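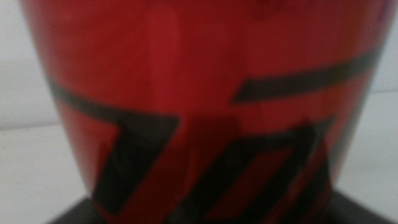 Figure 4.1 A glossy red surface, darker where the sides curve away.

Chapter 4
What Colour Is Said to Do

Learning aims

After working through this chapter you should be able to:
separate a claim about liking a colour from a claim about buying because of it;
name the usual faults in studies of colour and shopping;
read a sales chart from a redesign without being led by its title;
say what would count as fair evidence that a colour changed behaviour.

4.1 A claim in search of a test

Red makes people hungry. Blue makes them trust a bank. Green tells them a thing is healthy, and black tells them it is dear. Most readers will have met these statements before opening this book, probably in the form of a wheel or a table with one feeling listed beside each colour. The tables seldom agree with one another. Red alone has been given as the colour of appetite, danger, love, speed, anger and low prices, and a list that long can explain any result after it has come in.

We should be suspicious of a theory that is never short of an answer. If a red label sells well, red is exciting. If it sells badly, red is a warning. The writer of the table is safe either way, and the firm that paid for the new label has learned very little.

None of this means that colour does nothing. People notice some things sooner than others, and a bright package among pale ones may well be found first. That is a fairly modest claim about finding, and it can be checked with a shelf and a stopwatch. The trouble starts when it is stretched into a claim about mood, then into one about wanting, and finally into one about money. Each step needs its own evidence, and in much of the trade writing only the first step has any.

4.2 The Hirnarley relabelling

Consider a case that is often told as a success. Hirnarley, a maker of tinned soups and sauces, changed its labels from cream to red one February. Sales over the following weeks were higher than in the weeks before, and the design firm, Tolentino, used the chart in its own advertising under the heading "Red works".

Angelica Malabanan and Kenneth Soriano went back to the shop records some time later. They found that 210 shops had taken the new labels. They also found that most of those shops had moved the tins to the end of the aisle in the same week, and that the price of the best-selling soup had been cut while old stock was cleared. Three things had changed together. The chart gave all the credit to one of them.

Malabanan and Soriano did not conclude that the red label had failed. They could not have done, as the records gave them no way to pull the three changes apart. Their report says only that the figures are "silent on colour". Tolentino's advertisement stayed as it was.

Notice, too, what the "before" period was. It ran through the weeks after the winter holidays, when the shops in question sold less of nearly everything. A rise from a low point is easy to find. Whether the same rise turned up in other brands on the same shelves is the first question a careful reader would ask, and the advertisement leaves it out.

4.3 A better study, with limits

Rhea Yap's work in Lornville is a more serious attempt. She gave 150 adults the same fruit drink, poured from either a red jug or a white one, and asked them to rate its sweetness. The people given the red jug rated the drink as slightly sweeter on average. Who got which jug was settled by chance, the drink came from one batch, and Yap wrote down how she would treat the numbers before she collected them. These are real strengths.

Still, the result is regularly made to carry more than it can. The gap between the groups was small. Sweetness was judged once, after one mouthful, by people who knew they were taking part in a study of taste. Nothing was bought. When Precious Fajardo ran the study again in Dingate, using a larger sample and jugs of the same shape, the gap shrank to the point where chance would do as an explanation.

It would be tidy to say that Fajardo was right and Yap wrong. We do not know that. The drinks were different, and so were the towns. What can be said is that an effect which comes and goes under such small changes is a poor foundation for a rule about shop design.

4.4 Asking people

A common short cut is to ask shoppers what they think colour does to them. Aroha Hinds collected 2904 replies to a postal survey on this point, and most of those who answered said that colour affected their choices "often" or "very often". The survey is quoted widely. It measures a belief, and it was answered only by people who cared enough about the subject to post the form back.

Before you read on

Find a claim about colour in an advertisement, a magazine or a website. Write down exactly what it says will happen, to whom, and compared with what. If you cannot fill in the last part, keep the claim to hand. We shall return to comparison groups in Section 4.5.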